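3.2 Table surfaces

The Okstead table was wiped down before each session. Its top is light-coloured wood, and the grain runs in long curved lines with paler bands between. Glare was scored by eye on a sheet of 125 entries; a soft bright patch over bare wood, as in Figure 4, was scored as mild.

Figure 4. Pale wooden surface with diagonal grain and a soft reflection.

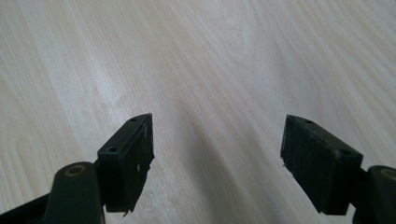

3.3 Reader comments

Trina: Was the Plimmont table scored on the same sheet?

Jocelyn Boychuk: Yes, entries 80 to 125.

Farah: Table 2 still says 178.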